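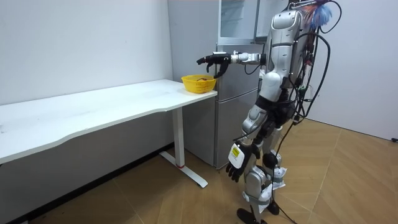
# Mollel Listings

Episode-level metadata for scripted TV dramas with a historical setting, put together for people who study how these shows are scheduled and credited.

Maintainer: Jhonatan Puma

## What's in it

- `shows.csv` – 128 series, one row each
- `episodes.csv` – 3,236 episodes, one row each
- `networks.csv` – lookup table for channel and streaming service names

The two main files join on `show_id`. All files are UTF-8 with a header row.

## Fields in episodes.csv

| Field | Notes |
|---|---|
| `show_id` | matches `shows.csv` |
| `season`, `number` | as aired, not production order |
| `title` | original language |
| `runtime_min` | without commercials where known |
| `setting_start`, `setting_end` | years the story covers |
| `writers`, `directors` | separated by semicolons |
| `premiere_event` | yes/no, public screening before broadcast |

## Sources

Titles and credits were typed in from the end credits. Air order comes from the Basteck schedule archive. The `premiere_event` column was filled in by hand from press notices collected by Sostisby, and a blank means we found no notice either way. Please don't read blanks as "no".

## Known problems

- 197 episodes have no runtime. Most are from shows that were recut for reruns.
- Two-part finales are listed as two rows if they aired with separate credits, otherwise as one. Earlier versions were inconsistent on this.
- Setting years are a judgment call for anything with flashbacks. We used the main storyline.
- Shows that moved networks mid-run carry only the first network in `shows.csv`. Use the episode file if this matters to you.
- 40 writer names are still in all caps.

## Changes

The February update fixed the accents in Spanish and Portuguese titles and dropped the old `rating` column, which mixed three different scales.

## Use

Free for research and teaching. Credit "Mollel Listings" and name the version you used. For resale or use in a commercial guide, ask first – the Basteck air dates are under separate terms.

Corrections go in the Griltance tracker under `listings-data`. Include the `show_id` and where you saw the right information.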